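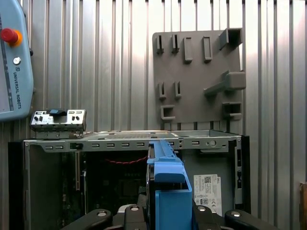

Trostbridge refurb floor, automation working group
Minutes, March, started 3:15 pm

Present: Ivars Tamošiūnaitė (chair), Irén Dudás, Gunārs Avotiņš, Aivar Bite (notes)
Apologies: Laimutė Lepik

1. Last minutes. Agreed, no changes.

2. Drive caddy job
Gunārs — arm is fine with the blue caddies when the tower is lying open and the part is held square. Cables are still the worry, anything looped over the board. Irén asked could it do a full shift alone. Gunārs: no. Not yet.
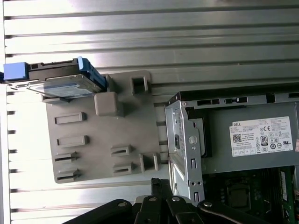 Irén wants to know who gets called when a drive goes in crooked. Right now whoever is nearest, she isn't happy with that. Ivars to write up a rota.
Bench staff still faster on mixed stock. Backlog stands at 443 towers, over 15 of those with bent rails, those stay with people for now.

3. Holder plate
Discussion of the gray plate, went on a bit. Gunārs wants deeper slots. Irén says leave it alone untill the trial is done.

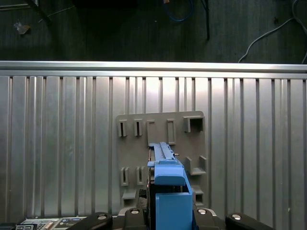
Photo: Trostbridge arm, gripper camera

Agreed: no changes to plate for three weeks. Aivar to ask Nistberg for a price on a spare.

4. Other chores
Sweeping, box folding, wiping down. Yook quote came in for a floor machine, too high. Box folding demo at Revinley — Laimutė went, her note says slow and it needed a person feeding it flats. Parked.

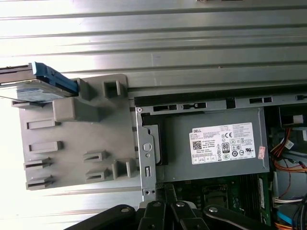 Item 2: drive with blue rail, open Dell tower.

5. AOB
Irén: gloves running low agian. Ivars to order.

Actions
Ivars — rota, gloves
Gunārs — list of cable problems by model
Aivar — Nistberg price

Closed 4:09. Next one in April, same room.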